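Miltix Harvest Cell (open day)

The Miltix harvest cell is a two-armed robot workstation for picking and crating small fruit and vegetables. It sits in a demonstration hall in Zerkolcombe and is shown to the public on its open day, held each June. I've been keeping this page for the regional automation wiki since I went along myself, so forgive me if it reads a bit more like a person talking than an encyclopedia usually does (the editors said they didn't mind!).

Overview

The cell was put together by Miltix, a small firm that started out in Jostport making conveyor parts. The idea is pretty simple. Fruit that bruises easily is hard work for machines, so the robot handles it with hands made up of several fingers, and it can bring both of them to the same bunch. Grapes are the favorite with visitors, and I can see why. A bunch flops all over the place when you pick it up by the top, and one hand up high with the other lower down makes for a much calmer trip to the crate.

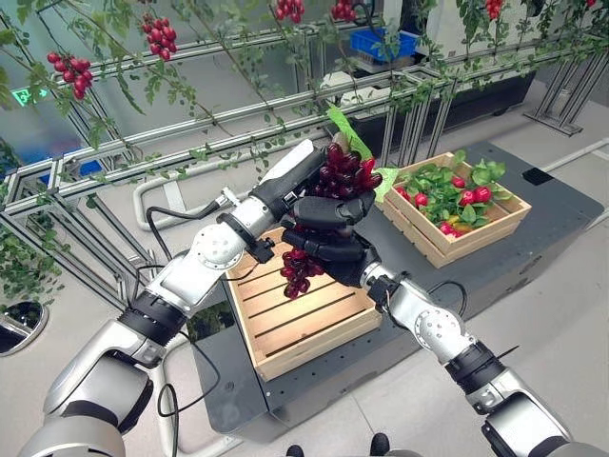 The open day

Doors open at 10 in the morning on a Monday, and entry is free. Groups of up to 40 go in together, and each demonstration lasts 5 minutes, with time for questions afterward. I stayed for three of them, mostly because I kept ending up behind somebody tall. The hall holds the growing displays as well as the robot, so you get leafy green plants and red fruit right next to the metalwork, and it makes for a much prettier visit than your average factory tour.

The produce goes into light wooden crates. I asked if plastic wouldn't be easier to wash, and was told that the growers in Buenaventura who buy the first batches like wood and that was the end of that. Cherries get a turn too, and they're my personal favorite to watch. They're small and shiny and they roll, and a fingertip that comes in at a bad angle will just chase one around the crate.
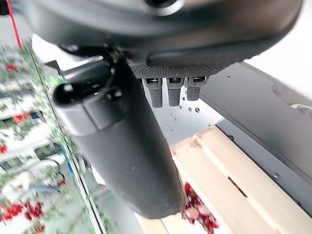
The fingertips are rubber, and the staff swap them out after 72 hours of running time. A used set was passed around for us to squeeze, and they feel a lot like a pencil eraser, only grippier. Kids loved that part. So did I!

Reception

The local paper called the open day "a nice morning out," and I'd go along with that. The growers I chatted with over coffee had more mixed feelings. They liked the gentle handling but thought the whole thing was slow, and one told me she could fill a crate in the time it takes the robot to line itself up. Miltix says speed comes later and that bruising is the problem it wants solved first.

By the firm's own count, 3000 people have been through the hall so far. Sign-up for the next open day is at the front desk in Zerkolcombe, and the Jostport bus stops right across the street.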